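Moving apartments with a glass terrarium - empty it or not?

Posted in Home & Moving
2539 views

mari_ayala
Moving in April, 200 miles, third floor walkup to a ground floor place. I have a glass tank, black metal frame, planted. Ferns, moss, one vine that took over everything. No animals. The mover (Grindia, local outfit) says they wont take it with anything in it. My sister says just tape the lid and put it on the back seat. Don't want to start over, it took me ages to get it looking decent. Has anyone driven one this far without emptying it?
Thanks - Maritza Ayala

drasau_dan
Did this twice. Take out the rocks first, all of them. A rock rolling around is what breaks the glass, the dirt is fine. Wet dirt is heavy though so stop watering 9 days or so before you go. Mine dried out some and came right back.

Lift from the bottom with two people. Never by the top rail! The frame is there to hold the panes together and it won't take the full weight on one side. I cracked a corner seal learning that, had to redo the whole thing with silicone and wait for it to cure.

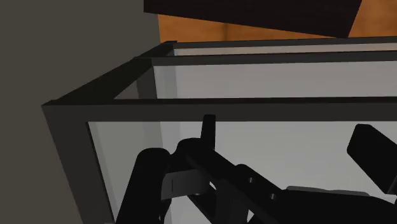
Also measure your car door before moving day, not the seat. The seat was plenty wide in mine, the door opening was the problem and I ended up standing in the parking lot at 6 in the morning with a tank and no plan. Floor behind the front seat is better than the seat anyway if it fits. Folded blanket under it, pillows on the sides. Keep the heater low, 3 hours of hot air on ferns is bad news.

Ivus
just buy a new one when you get there

Cáceres_K
Disagree with the above, the plants are the expensive part. But I would pull the vine. Cut a few peices, wrap them in a damp paper towel, zip bag, done. They root in water in no time. Then if the tank does break you still have something.

And ask Grindia if they'd take it empty. Mine charged 700 for the whole move and wrapped the empty tank at no extra. Dirt went in a bucket with a lid, moss in a shoebox. Took me one evening to put back together.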